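The Brown One

The bus to Ukville left at ten to four and I started packing at half past two, so you can see what sort of person is telling you this story.

I'd only come to Skarnadia for a fortnight. My aunt needed someone to water her tomatoes while she had her hip done, and I was the only one in the family without a job or a dog. Two weeks, she said, and then it was February and I was still there, and the tomatoes were long dead, and my clothes had spread into every drawer in the house.

So, half past two. I tipped the lot on to the spare bed. Jumpers, socks, a swimming costume (why?), the good trousers I'd worn to one funeral and one quiz night. I had a system, which was that everything I wanted went in the bag and everything I didn't went on the chair, and it worked beautifully until I got down to the sheet and there was one thing left on it.

It was brown. It was big. And I swear to you I had never seen it before in my life.

I picked it up by one end and it just sort of kept coming. I put it down again. It lay there on my aunt's lavender sheet, the one with the flowers and the big white letters on it, looking far too comfortable.

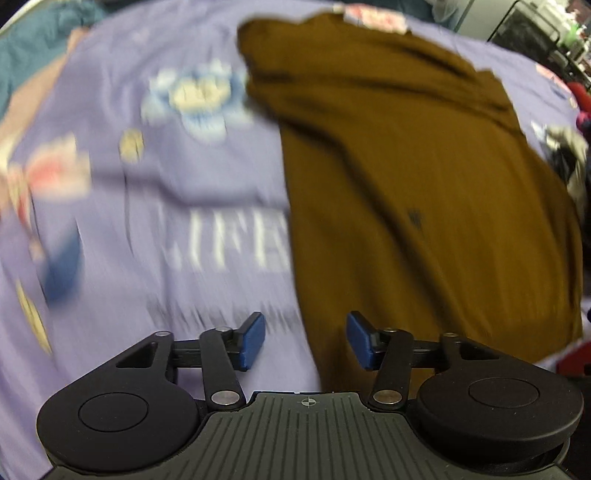

What Ruan said

I rang Ruan Kekana, because Ruan had stayed over at Christmas and leaves things everywhere he goes.

"Is it yours?" I said.

"What's it like?"

"Brown."

"I don't wear brown," he said, quite hurt, as if I ought to have noticed. Then he went quiet for a bit and said, "Have you smelled it?"

Well, I hadn't, so I did. Pipe smoke and oranges! And I sat down on the bed, right on top of the socks I'd forgotten to pack, because my uncle had been gone nine years and I'd have known that smell anywhere. He used to peel them in one long strip, sitting on the back step, and give me the strip as though it was the best bit.

"You still there?" said Ruan.

"It's Uncle Leinonen's," I said. We always called him by his surname, even my aunt did.

There was a bus ticket in one of the folds, number 471, gone soft as cloth. Skarnadia to Suten, single. He'd never mentioned going to Suten. There's nothing in Suten, only the harbour and the hospital where they both said my aunt had never been ill a day before this year.

I thought about putting the ticket in my purse. I got as far as opening the purse.

Then I heard the taxi outside, and my aunt on the path telling the driver he'd parked crooked, a whole day earlier than she was meant to be back. I tucked the ticket in where I'd found it and folded the brown thing up as best I could, sleeves or whatever they were going in all directions, and laid it on her pillow across the landing.

She came up the stairs one at a time. I stood there holding the swimming costume.

"You've missed your bus," she said, looking past me at her bed.

"There's another one at six," I said, and went down to put the kettle on.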